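Dragon fruit gets its own night market in Ovcombe

Ovcombe is going pink this summer! The town's first Dragon Fruit Night Market opens in July on the old rail yard behind Situlley Street, and growers from both sides of the valley have signed up to sell fruit, cuttings and just about anything that can be made from either.

The market was announced on 30 April 2025 by organizer Chantal Melnyk, who has been growing the fruit under glass for years and has wanted an event like it for nearly as long.

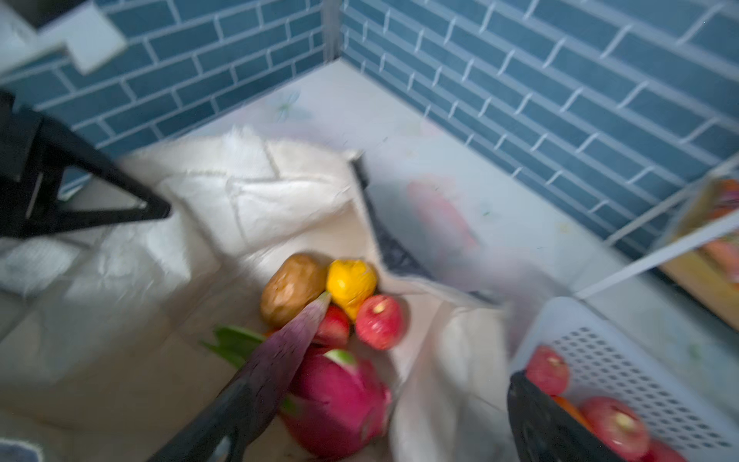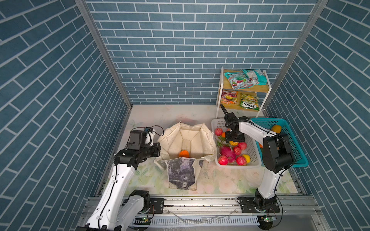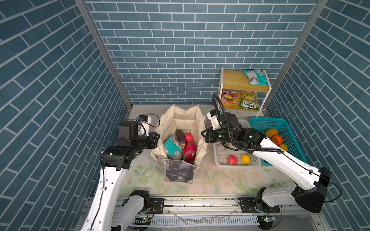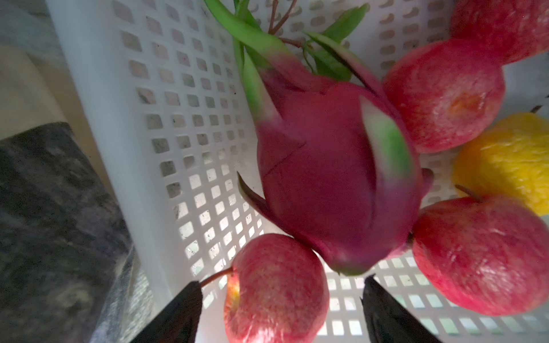

Dragon fruit in a white basket, last picture.

What's on

Gates open at dusk, and there's a good reason to stay late. Dragon fruit flowers open after dark and start to wilt by the next morning, so most people who eat the fruit have never seen one. Melnyk is bringing potted plants in bud and hopes at least a few of them will put on a show.

"You can't tell a cactus what night to bloom," she said. "But I've been watching these plants a long time and I like our chances. When one opens, the smell is wonderful, and the flower is bigger than my hand."

Carter Chisholm of Gezer Farm will have red-fleshed and white-fleshed fruit side by side for tasting. He thinks people who found their first dragon fruit bland should give it another go - the ones left to ripen on the plant are a lot sweeter, and the red kinds have a berry flavor that surprises people. He'll be slicing all evening, so there's no need to buy a whole one to try it.

There will be sorbet too, plus pickled flower buds, a hot pink lemonade and a dragon fruit salsa that Chantelle Nel has been testing on her neighbors in Midau since winter. (The batch with green mango won.)

Growing your own

Anyone who goes home inspired can pick up a rooted cutting. Growers are preparing 200 of them, and Dwight Lachance will be running a potting table where beginners can learn how to set up a post and tie in the stems. The plants are climbing cactuses and get heavy, so he says to put in a stronger post than seems necessary.

He also has advice for choosing fruit at the store. Look for bright, even skin and a little give when you press it, about like a ripe avocado. Brown, brittle tips usually mean it was picked a while ago. Chill it, cut it in half and eat it with a spoon.

Some varieties need pollen from a different plant, which many home growers find out only after two summers of flowers and no fruit. Lachance will have a list of the ones that set fruit alone.

Getting in

Organizers expect more than 2,000 visitors. Entry is free and parking is in the field by the Midau road, with a shuttle running until the last stall closes. Bring a bag for your fruit, and a flashlight for the walk back to the car.

Local fiddler Iestyn Jarman and his band play from sunset. Stall applications are still open, and Melnyk would especially love to hear from bakers.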